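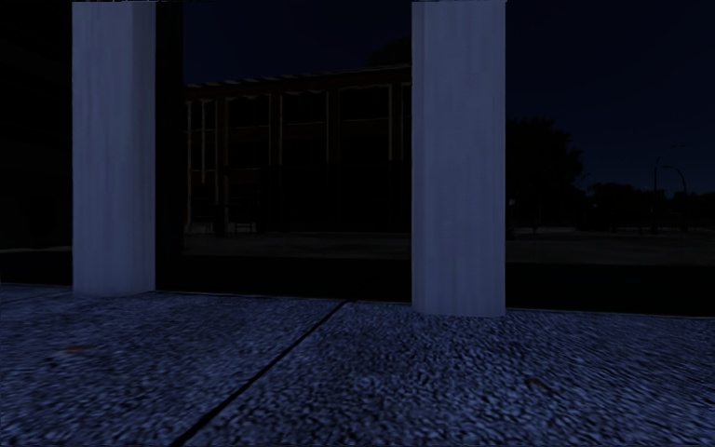 White pillars and paving at night. Computer rendering.

Features > Teaching > Writing

Grading the Second Draft

Donside College requires 3 drafts of every first-year essay and grades only the second. The rule took effect in June and covers 756 students. Each second draft runs to 900 words and is scored out of 100, with half the points assigned to revision of the main claim. Sentence errors are marked but carry no penalty. Instructors report longer margin comments and fewer disputes over commas.

We use cookies to remember your reading preferences. Accept | Manage

Related
The Vasik Rubric, Revised
Peer Review at Mamo
Henance Drops the Timed Essay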